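Home Projects Meetings Members Wiki Log in
Search minutes Go

Gripper comparison — working meeting, May

Present: Rawan Smadi, Nizar Aoun, Phyllis Lockwood (minutes), Sylvain Picard. Randa Haddadin joined by phone, dropped off before item 3.

1. Finger pads

Nizar went over the fruit task, hand-held grippers, blue pads vs the old gray ones from Erkico. Job is moving mixed fruit onto the round metal plate. Plums still the worst, they roll. Mandarins ok. Blue pads: 89 good picks out of 200 on the first go, Nizar says half the misses are operators squeezing too early. Rawan doesnt agree, thinks pad angle is wrong for anything small. 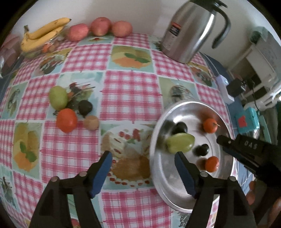

Sylvain asked if old pads got the same number of tries. They did not. Agreed no numbers go to Wandale until both sets are even.

Randa — wants pad wear written down at end of each day, not end of week. Nizar ok with that.

2. Shiny plate and cameras

Long discussion. Reflections off the metal confuse the tracking when the gripper comes in low. Rawan wants to swap in a matte plate. Sylvain against, says kitchens are full of shiny things and Vurkimska asked for a kitchen setup. Left it: keep metal, fix exposure by hand, try again with the lamp moved back.

Also the patterned cloth stays. Rawan tried a plain one on Sunday, tracking got worse, lost position 9 times in one mornng.
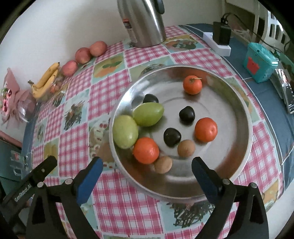

3. Controller

Nautiyal board still drops the second gripper on startup. Sylvain has a workaround (plug in left, wait, plug in right). Not a fix. Phyllis to write to them again.

4. Actions

- Nizar: even up the runs, old pads first
- Rawan: try two pad angles, small fruit only
- Sylvain: exposure settings on the wiki
- Phyllis: Nautiyal email, order more pads

Next meeting same time, 2 pm, unless Randa can't.

Recent minutes
Cable routing and spare batteries
Wrist camera mounts, second round
Budget for arm rental
Controller firmware, open issues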